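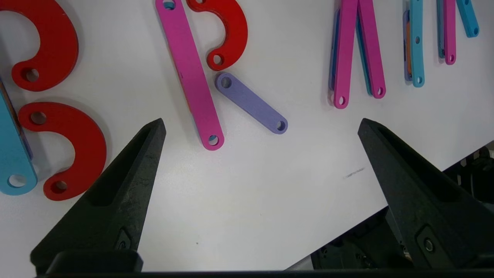
Perguntas frequentes - Peças de encaixe Tilness

Quantas peças traz a caixa?
A caixa grande traz 347 peças, entre ligações retas e ganchos em S. A pequena traz só ligações retas.

De que material são?
Plástico rígido, em cores lisas. As peças são planas e podem ficar espalhadas na mesa enquanto se monta.

Para que servem os furos?
É por eles que as peças se unem. Sobreponha dois furos, passe o pino e carregue até ouvir o clique. Os pinos vêm num saco à parte.

As cores indicam o tamanho?
Não. Para saber o comprimento, compare a peça com a régua impressa no folheto.

Os ganchos vermelhos em S encaixam nas ligações retas?
Sim, o furo é igual em toda a linha. Também encaixam nas peças da série Givow - mas não nas da Lenia, que usa um pino mais grosso.

Como se lavam?
Com água morna e detergente da loiça. Não vão à máquina. Deixe secar antes de guardar.

Perdi algumas peças. Posso comprar avulso?
Pode. Vendemos saquetas de 11 peças da mesma cor e formato. Indique as duas coisas na encomenda.

Veio uma peça partida. O que faço?
Escreva à Nesrin Erdem, do apoio ao cliente, com o número da encomenda. A troca não tem custos e segue à terça-feira.

Contactos | © Tilness - Todos os direitos reservados | Voltar ao topo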